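A Snack Table in November
By Samran Wiriya
November, late evening

Print this page | E-mail this entry

Still up, still full of sugar, and too pleased with myself to go to bed! The snack table is set up. I said I'd do it properly this year and I did, mostly, with one trip back to the store for more chips and a second trip because I forgot what the first trip was for.

Mtshali (the little shop past the bus depot, where I always spend more than I mean to) had the clear acrylic stands I've been eyeing since summer. I bought the stepped one and the bottle rack and carried them home in a bath towel. $90 gone, with the foil containers and both baskets. I don't regret a cent. I love a stand. Put a candy bar flat on a table and it's a candy bar. Put it on a little step and I want to tell people about it.

The Coke went in first. I had the rack in the corner to begin with and it looked like it was being punished, so I moved it to the middle of the far side and there it stays. Then the white tray: yellow packs on the left, teal ones next to them, the crispy stuff in clear bags filling up the rest. The oval basket got the stack of foil containers, and I was so happy with how the silver looked against the wicker that I made a cup of tea just to stand there and drink it.
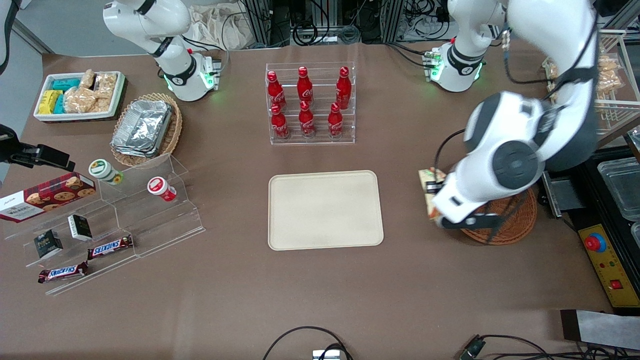 Red caps, red labels, red shortbread box. I swear I didn't plan it.

The round basket is for the little beige packs. I'd had them down for the tray, but there's a nice big stretch of brown tabletop on that side and it was asking for something round.

I've been keeping my lists in Plandora all month, and I crossed off "snack table" tonight with far too much ceremony. Still on there: napkins, the good scissors, call Calar about the folding chairs, find the long extension cord. My step counter says 2,738, and I'd bet most of those were between the kitchen and this one table, carrying a single thing each way like an ant.

The stand, again

I can't leave the stand alone. I've had 3 tries at it and each one was better than the last, so who's to say a fourth wouldn't be better still? The Walkers box is the problem child. It's big, it's tartan, it has cookies all over it, and whatever sits beside it looks tiny. Lying at a slant it's at least a cheerful kind of big. And it's the chocolate chip one, which I'd choose over plain any day of my life.

The Snickers bars I've put on separate steps, one higher than the other, and I'm very fond of them like that. The dark "fate" box is my favorite thing on the whole table. It's a small square thing with gold lettering, and I bought it for the name alone. I have no idea what the chocolate is like! I'm going to be very grown-up and leave it shut until somebody else opens it, and then I'm going to be standing right there.

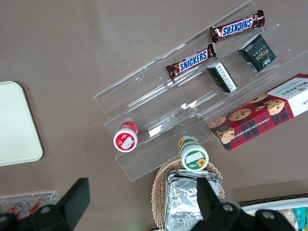 Tomorrow, before anyone comes

Thirteen people, if they all turn up. Ice by noon. Wipe the fingerprints off the acrylic (it shows everything, every single thumb). Put on the Sollance record, side two first, because side one makes people sit down. Hide a bag of the crispy ones in the cupboard for myself.

I also want to try turning the stand so the low steps are easier to reach from the front. Or I could go to bed. It's nearly midnight and I can hear the fridge humming and I'm sitting here grinning at shortbread.

Going to move the stand once more and then lights off.

Recent entries
The towel that came back from Mtshali
Calar and the chairs, part one
Soup for 13
Why I gave up on paper lists
Side two first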